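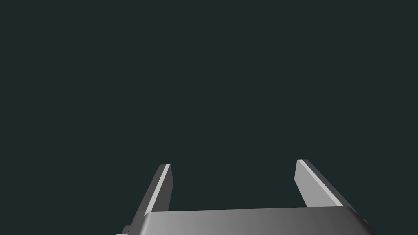 4.3 Episodes that start with nothing to grasp

The most instructive failure in the whole study came from the simulator, and we are glad it did, as it taught us more than two months of clean runs. While replaying the Gindex training set, Selamawit Mersha found a group of episodes in which the wrist view held only the open gripper against a plain dark background. The log files listed these episodes as normal. Each had a task instruction, a full list of joint commands and a success flag. Of the 3333 episodes in the set, 46 had this fault.

The cause was a race between two parts of our reset routine. At the start of every episode, Atia (our scene builder) loads the table and the objects, and the renderer is told to begin once loading is done. On a busy machine the "done" message could arrive before the meshes had been handed to the renderer. The physics engine had the table and the cup; the camera had neither. The scripted expert reads object poses straight from the physics state, so it went ahead and picked up a cup that its own camera never showed. The success check uses the same physics state and passed the episode without complaint.

We first took this for a harmless bit of noise. It makes up a small share of the data, and a policy trained on the full set scored well on our standard tests. The trouble showed up when we began covering the wrist camera on purpose to see how the policy would behave without useful input. We had hoped it would hold still. What it did was reach down, close its fingers and lift, with smooth and confident motion, along nearly the same path each time. Albane Vasseur compared that path with the mean path of the faulty episodes, and the match was so close that we plotted it twice to be sure. The policy had learned a very clear lesson from them: when the view is blank, go down and grab.

On a real arm this is a safety matter. A camera that drops out, or a lens that gets blocked, is a common event on a shop floor, and it is exactly the moment when a person may be leaning in to fix something. For this reason we stopped all transfer tests on the Gál arm until the data had been repaired.

The repair has 2 parts. First, the reset routine now waits for the renderer to report the number of meshes it holds and compares this with the number in the scene file. If they differ after 5 tries, the episode is dropped and the seed is written to a separate log. Second, we added a check at the data loading stage that does not trust the simulator at all. It takes the first wrist image of each episode, masks out the gripper using the known gripper model, and measures how much the remaining pixels vary. An even background gives a value very near zero, and such episodes are set aside for a person to look at. The check is simple, it runs fast, and we were delighted by how well it worked: it caught every faulty episode we already knew of.

Retraining on the cleaned set removed the blind reach in most cases, though not all. With the camera covered, the new policy usually drifts slowly upward - a strange habit, and a fascinating one, but still motion where we want none. We don't think cleaner data alone can solve this. A policy that has never seen a blank view has no reason to treat it as a cue to stop. On the Gál arm we therefore run the same pixel check live, outside the policy, and a failed check holds the joints in place until an operator clears it.

One question remains open. The Wunport set was built with an older version of the same reset routine, and its wrist images were stored at a lower rate, with the first image of many episodes missing. Our check can't be applied to those episodes as it stands. We are now testing a version that uses the earliest image available, and until it is ready we leave the Wunport data out of the results in Section 5.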